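13th July

Spent the morning on the pricing page for Wullunine. Frøydis wants three plans and I want two. We left it at three until the trial numbers are in. The April trial brought 36 sign-ups and only 3 of them paid, so I don't want to make the choice any harder for people.

Ragnvald called after lunch. Stalstead will renew but they want monthly billing. I said yes. It hurts cash flow until fall, but losing them would hurt more.

Still no answer from Gutetbridge on the office lease. Wrote to them again.

Tomorrow: redo the sales forecast, cancel the second phone line, send Frøydis the new wording for the sign-up email.
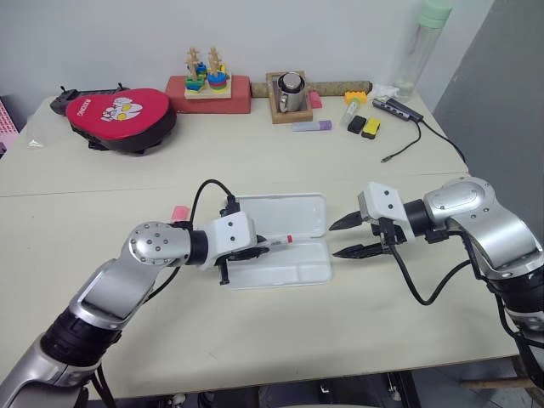 Marker with the red cap band, in the open white case.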